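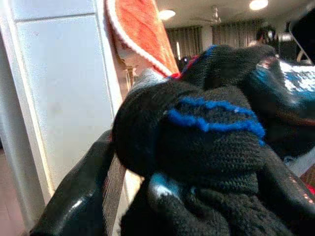

Sollden 这台机子在我家跑收衣服的活，从装好到现在，软件里的夹取计数是 3,403 次，手臂和底盘都没怎么闹过脾气，最近让我头疼的全在夹爪上。夹爪是 Flerkska 的两指款，控制用的是 Itetent，腕部相机也接在 Itetent 里。毛病说起来有点散，我先说最烦的：夹厚一点的针织东西，抬起来之后会慢慢往下溜，溜到一半又停住，有时候干脆掉地上。这团黑色针织的最能看出来，中间有一道宝蓝色的条，我现在就拿它当刻度用，刚夹住的时候记一下蓝条在两指之间什么高度，转到柜子那边再看一眼，低了多少一目了然（纯黑的衣服就别想了，腕部相机里黑乎乎一片，根本看不出动没动）。另外你们看左边那根指头，上沿一道白亮的反光，表面光溜溜的。我印象里刚装上的时候没有这么亮，可是当时没有认真看过，也有可能是我心理作用，所以想问问用同款的朋友，这种指面用久了会不会磨光？

再说第二个毛病。Itetent 里有个“夹持确认”，就是靠腕部相机判断东西还在不在手上。这个判断最近老出错，东西明明还夹着，它说掉了，然后机子就很听话地松手、退回去、重新找。白天好一些，晚上开了顶灯之后特别频繁。我怀疑跟指头反光有关系，但是调过一次曝光，调暗以后黑衣服整个糊成一块，误报更多了，只好又调回去。

第三个不知道算不算毛病：空载开合的时候，右边那根指头到底之前会顿一下，声音有点像小抽屉没推到头。夹着东西就听不出来。

我做过的事情都列在这儿，免得大家再问一遍：

指面用湿布擦过，擦完当天好像好一点，第二天照旧。
夹持力从出厂默认的 4 档加到 6 档，往下溜的情况少了，但是有一顶毛线帽子被夹出两个印子，半天都没回弹，心疼得我赶紧改了回来。
重启过，Itetent 也更新过，没有变化。
零点没有重新校过，因为说明书那一页写得我看不懂，什么“闭合至接触后偏置”，偏置多少、往哪边偏，全没写。

还有就是，我家收进来的衣服里毛线和抓绒的特别多，别人家可能都是T恤床单，情况不一定一样。夹爪里面我还没敢拆，侧盖上有四颗小螺丝，拆了会不会影响保修？卖家那边说可以寄回去检，但来回得很久，我想先在家里自己弄弄看。有没有人碰到过一样的，从哪儿下手比较好？谢谢大家！

Iwona Wieczorek

补充一下，有人私信问我抬升速度，是默认的，没动过。指面是原装的，没贴过东西。

换夹爪吧，我那个用了不到一年也这样，后来换了别家的就好了。加力没用的，越加越费电机。

北阳台的风

Iwona 你好，我用的也是 Flerkska 两指，装在另一台手臂上，干的活跟你家差不多，收衣服加上给洗衣筐分拣。你说的这三样我全碰到过，前前后后折腾了好几个周末，写得长一点，你慢慢看。楼上说换夹爪，我觉得先别急，你这情况十有八九是脏加上零点跑了，换新的过几个月还是一样。

先把电断了。我说的断电是夹爪那一路也要断，Itetent 里点“停用”只是不发指令，电机还带着保持力，手指伸进去万一误触发会很疼（我试过，指甲青了一个月）。断电之后用手轻轻掰开两根指头，应该能掰动，有均匀的阻力。掰的时候留意右边那根，在快到底的地方是不是有个坎。有坎的话，你第三个毛病就找着了，八成是绒毛进了导轨。

拆侧盖。四颗螺丝短的两颗在靠手腕那边，长的两颗在靠指头那边，千万别混，长的拧到短的孔里会顶到里面的排线。我第一次就是混了，合上以后夹爪报通讯错误，吓得我以为报废了，后来退出来换过来就没事。保修的事我问过我买的那家，叫 Yang，他们的说法是侧盖可以开，底盖贴了封条不能动。你是别家买的，还是问一句比较稳，发个消息的事。

盖子打开，你会看到一根细导轨，两个滑块在上面走。你家抓绒多，我敢打赌里面有一圈灰黑色的毛毡一样的东西，就缠在滑块两头。拿镊子夹出来，夹不动就用牙签挑，别用刀片，导轨划一道以后就永远有那个顿挫感了。也别拿气罐猛吹，我吹过，毛全跑到更里面去了，后来还得再掏一遍。掏完用不起毛的布蘸一点点酒精，把导轨面擦一遍，等干了再上油。油用很少，牙签尖上沾一点，抹在导轨两侧，手动推几个来回，把挤出来的擦掉。油多了沾毛更快，等于白干。

这一步我现在是每 19 天做一次。为什么是这么个怪数字？有一阵子我在日历上记哪天开始听到声音，最短的一次就是隔了这么久，干脆就按最短的来。你家毛线多，可能要再勤一点，自己听声音定。

然后是指面。你问会不会磨光，会的，不过磨光之前先得排除一件事，就是柔顺剂。衣服洗的时候放了柔顺剂，或者烘干用了香片，会在指面上慢慢积一层滑滑的膜，湿布擦是擦不掉的，当天觉得好一点是因为表面的灰没了。你用洗洁精兑温水，旧牙刷顺着一个方向刷，清水擦两遍，彻底晾干，然后拿自己的手指肚去蹭，发涩就对了。如果还是滑，那才是面磨掉了。原厂指面这个材料怕酒精，刚才导轨擦的酒精别顺手往上抹，会发白发硬，我有一对旧的就是这么报销的。

洗完还滑的话，贴皮比换指面便宜。我贴的是一种薄的硅胶防滑片，裁成指面的形状，四个角要剪圆，直角会翘起来勾毛线，勾一次你就记住了，我家一件开衫的袖口现在还有个线圈露在外面。贴的时候从指根往指尖压，气泡赶出去，放一个晚上再用。选哑光的！亮面的贴上去跟没贴一样反光，等下说相机的时候你就知道为什么了。

贴完或者洗完，都要校零点。说明书那一页确实写得像天书，我翻译成人话：

夹爪上电，手臂停在一个你够得着的高度，指尖朝下。
Itetent 里打开夹爪页面，把力调到最低档。
两指中间夹一张普通打印纸，点“闭合”。
纸能拽动但是有点涩，这个位置就是它说的“接触”。拽不动就是力太大，纸掉下来就是没合到位。
点“设为接触点”，然后在偏置那一栏填 2，单位是毫米，方向选“张开”。这个值是我自己在用的，贴了防滑片之后也是这个数。
保存，空载开合几次，听听有没有撞的声音。

偏置填小了，空载闭合的时候两根指头会硬顶在一起，顶久了齿轮会响。填大了，薄的东西夹不住，丝巾什么的会直接从缝里漏下去。你家基本都是厚的，可以放心。

夹持力我不建议一直开 6 档。针织的东西跟别的不一样，里头是空的，刚夹上去是一个厚度，过几秒线圈被压扁了又是另一个厚度，指头如果停在原地不跟，力就卸掉了，看上去就是“溜到一半又停住”。你描述的这个停住，我看到的时候就笑了，太熟悉了。Itetent 的夹爪页面往下拉，有个“二次收紧”，默认是关的，打开，延时设一秒半，这样压扁之后它会再补一下。我开了这个以后，力放在默认的 4 档就够用了，毛线帽子也没再压出过印子。要是你没有这个选项，把界面切成“高级”再看看。

还有夹的位置。你拿蓝条当刻度这个办法好，我要抄走！不过你看到蓝条低了，不一定全是布料在指面上滑，也可能是下面那半截抓绒的重量把上面的针织拉长了。分辨的办法很土：在指尖旁边的布上别一个小曲别针（别别在指头夹着的地方），曲别针跟着一块儿往下走就是滑，曲别针不动、只有蓝条低了就是布被拉长。被拉长的话不用管它，掉不了。

最后说相机。你晚上误报多，白天少，我觉得就是顶灯照在指头上那道高光在捣乱。我家的情况是这样：夹持确认看的是两指中间那一块的画面有没有突然变，手臂一转，高光在指头上一跑，它就以为东西没了。调曝光治标都算不上，黑衣服本来就暗，你再压一压就什么都没了，你已经试过了。我最后是这么弄的：

一是在指头外侧弧面上贴了哑光黑的布胶带，只贴外侧，夹东西的那一面不要贴。
二是在“夹持确认”里把检测区域往里收，框得比两指之间的空隙窄一圈，指头本身不要框进去。
三是把单纯靠画面判断改成“画面加开度”，就是画面说掉了、同时开度也合到底了，才算真的掉了。这一条最管用，如果你懒得弄前两条，至少把它改了。

不过第三条有个前提，零点要准，所以顺序不能倒，先清导轨，再洗指面，再校零点，最后才动相机。我当初就是从相机开始弄的，弄了半天全白搭，零点一校所有阈值又得重来。

抬升速度你说没动过，那就先别动，等前面都弄完了再说。一次改一样，改完跑一筐衣服，记一下掉了几件。我以前一口气改五样，好了也不知道是谁的功劳，坏了更不知道该骂谁。

有不清楚的再问，我一般晚上在。

Thanasis Giannakopoulos

哇，太感谢了！我先去把侧盖开了，晚点回来汇报。

Iwona Wieczorek

回来汇报啦。卖家说侧盖可以开，我就动手了。毛真的有，缠了厚厚一圈，灰里带蓝，估计是毛线帽子和围巾的功劳。掏出来团在一起有一颗黄豆那么大。清完以后右边那根指头到底那一下顿挫没有了，声音顺得我多开合了好几遍过瘾。

指面用洗洁精刷过了，手指蹭上去明显发涩，所以应该是柔顺剂，先不贴防滑片。零点按你写的校了，打印纸那招好懂多了，就是我第一次把方向选成了“闭合”，空载一合咔的一声，赶紧改了。要是有后来的人照着做，方向那里看清楚再点保存。

二次收紧在高级界面里找到了，已经打开。今天跑了一筐，掉了一件，是一条很滑的衬裙，那个我认了。相机那边只改了“画面加开度”，晚上开着顶灯跑，误报还有，但机子不会再乱松手了，只在日志里写一行。布胶带明天去买。

还有一个小问题，导轨油你用的是什么？我手边只有缝纫机油，先抹了一丁点，不知道行不行。

Iwona Wieczorek

缝纫机油可以用，就是稀，干得快，你隔几天听听声音，发干了就补。我用的是白色的锂基脂，最小的一支到现在也没用完。日志里那些误报不用急着清，贴完胶带对比一下次数，心里有底。衬裙我家也夹不住，我都是自己拿的。

Thanasis Giannakopoulos

锂基脂天冷会变稠，我放阳台的那台七月用着挺好，入冬就发涩了，放室内的无所谓。

北阳台的风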